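Solenoid actuator

A solenoid actuator is an electrical part that turns a current into a short, straight movement. It consists of a coil of insulated wire, a metal frame or bracket around the coil, and a plunger that slides in and out through the middle. When current flows through the coil, the magnetic field draws the plunger inward. When the current stops, the field collapses and, in most designs, a spring returns the plunger to its resting position.

Small solenoid actuators are found in door locks, vending machines, coin mechanisms, valves, pinball tables and dispensers. They are usually powered by direct current and switched by a transistor on a control board. In repair and assembly work they are often handled together with such boards, although the two are kept in separate bins until they are fitted.

Operation

The force of a solenoid depends on the number of turns in the coil, the current, and the size of the air gap between the plunger and the fixed end of the magnetic path. The gap matters a great deal. A plunger that is nearly seated is held firmly, while the same plunger at the far end of its travel may be pulled only weakly. For this reason the useful stroke of a small solenoid is short, and a linkage is added where a longer movement is needed.

A coil gets warm while it is energized. Makers state a duty cycle, meaning the share of time for which the coil may be switched on. A part rated for continuous duty can be left energized at its rated voltage. A part rated for intermittent duty is meant for brief pulses and may burn out its insulation if it is held on. Some control boards apply full voltage for the pull and then drop to a lower holding level.

Control boards 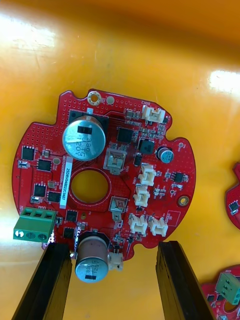 Control boards for coils and motors differ from ordinary logic boards mainly in the parts that deal with heavy current. Each coil needs a switching device, a path for the current that keeps flowing when the switch opens, and a store of energy close by so that the supply voltage doesn't sag at every pulse. The last job falls to electrolytic capacitors, and on a round red board with a large hole at its center the two big ones, both marked 330, are easily the bulkiest parts. Transistors with exposed metal tabs can pass heat into the copper of the board, and rows of plated holes, called vias, carry current and heat between layers.

The path for the leftover current is normally a diode connected across the coil. It is called a flyback diode. Without it, the collapsing field produces a voltage spike that can destroy the transistor. On boards meant for several kinds of load the diodes may be built into a driver chip, and a technician can't always tell from the outside whether one is present. The wiring diagram should be checked before a coil is connected.

Connections from the board to the loads are commonly made with small plastic plugs and sockets. A socket with a boxy housing allows the plug to enter one way only. Wire-to-board plugs of this type should be pulled by the housing and never by the wires — the crimped contacts inside come loose easily.

Types

The open-frame solenoid is the simplest and cheapest type. The coil sits in a bent metal bracket that is open on two sides, so the winding can be seen. It sheds heat well but gives little protection from dust.

The tubular solenoid encloses the coil in a metal cylinder. It is stronger for its size and lasts longer, at a higher price.

The latching solenoid includes a permanent magnet that holds the plunger in place after the current is turned off. A pulse in the opposite direction releases it. Latching types are used in battery equipment.

The rotary solenoid converts the pull into a turn through a limited angle.

Open-frame and tubular solenoids are further divided into pull and push types. In a pull type the load is attached to the plunger and moves toward the coil. In a push type a thin rod passes through the fixed end, and the rod extends as the plunger moves inward. A push-pull unit can be used either way.

Plungers and springs
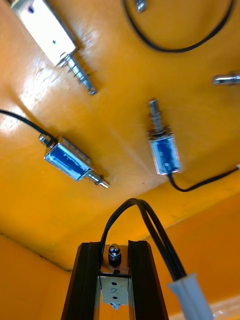 Small solenoids with metal frames or brackets, spring-fitted plungers and black wiring.

The return spring is usually a light coil spring fitted over the plunger, held between the frame and a collar or flared tip. Its strength is a compromise. A stiff spring gives a quick return and resists vibration, but it takes away from the pull available to the load. Springs are sometimes lost when the plunger is taken out, and a unit without its spring may stay in after the current is removed.

Plungers are generally made of soft iron or low-carbon steel and plated against rust. They should run dry or with the lubricant named by the maker. Grease that thickens with age is a common cause of slow movement, as is a bracket bent slightly out of line.

Handling and storage

Loose solenoids are awkward to store in bulk. The leads tangle, the plungers catch on one another, and a plug at the end of a thin wire can be torn off when a part is lifted from a full box. Shops that handle them in quantity often use shallow open bins in which the parts can be spread out in a single layer. Deep boxes are better suited to parts still in their packaging.

Circuit boards call for more care. They should be held by the edges and kept in bins of conductive or static-dissipating plastic where the maker requires it. Stacked boards can scratch one another, and tall capacitors may be pushed over by weight from above. Boards with a serial label are stored with the label facing up so that it can be read without lifting them.

A widely copied bench layout is described by Kumudini Pramanik and Ihor Antoniuk in the handbook of the Holovko repair school, last revised in May. It places bins of different parts around an open tray, with the tray kept free for the set being put together. The bins stay in the same positions from one job to the next. Trainees at Holovko use two bins at first and add others as they learn the parts. 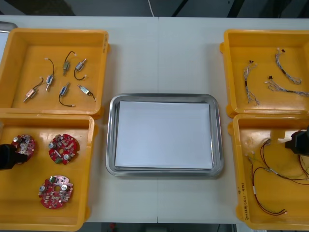 Testing

A solenoid can be tested in a few minutes with a multimeter and a bench supply. The coil resistance is measured first, with the lead unplugged from the board. An open reading means a broken winding or lead. A reading well below the stated value points to shorted turns. The plunger is then moved by hand through its full stroke to feel for rough spots.

If both checks are passed, the rated voltage is applied briefly. The plunger should move at once and return fully when the supply is removed. A coil with a stated resistance of 74 ohms draws nearly a third of an ampere at 24 volts, and the supply limit should be set a little above the figure expected. Intermittent-duty parts should be given time to cool between pulses.

See also

Electromagnet
Flyback diode
Relay
Solenoid valve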